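I stopped by the Tekau lab this month to see how Orna is coming along, and wow, they've been busy! The team is up to 1,726 recorded grasps, 531 of them new since January, all feeding the picking model they call Vedo. The work is slow (one bin, one arm, one try after another), and I could have watched it all afternoon.

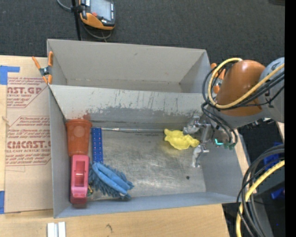
Ankica Vukadinović told me the failed grabs are worth keeping too, and that she'd take 43 messy tries over 5 perfect ones any day. I asked when Vedo gets its first real test. Next month, if the labeling gets done!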